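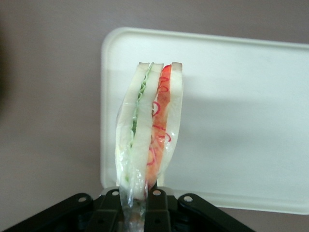
About Geltero

Geltero is a small workshop in Tillville. We build and program robot arms for light kitchen and counter work, and we share our space with people who want to build such things by themselves.

It started at home. The first gripper was made on a kitchen table, from a motor kit for which I paid much too much, and it could close but it could not open again without help. When the second arm came, my family asked kindly for the table back. Then we rented half of the old Kocsis print shop, and later the other half also.

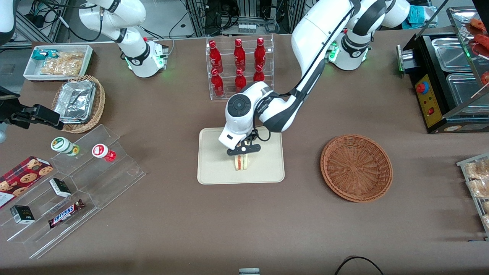 Ilan Fulteck
Founder and workshop lead, Geltero

Our present project is a snack counter with two arms. Soft food is the difficult part. A bottle has always the same shape, but a wrapped sandwich changes its shape when you press it, and the film can slide between the fingers. We write down every grasp attempt in a log book. At the end of July it had 3,699 lines, and 2,225 of them are marked as good. I would like this number to be higher, and we are working on it.

The finger plates are cut in our own shop. The drawings are free for all members, with the mistakes noted in the margin.

Membership is open for adults and for students from 16 years who come with a parent. We have 6 work benches and 2 of them are reserved for beginners. You do not need to know programming, but please read the safety sheet before the first visit.

The workshop opens at 4 p.m. The entrance is from the yard, the street door is only for deliveries.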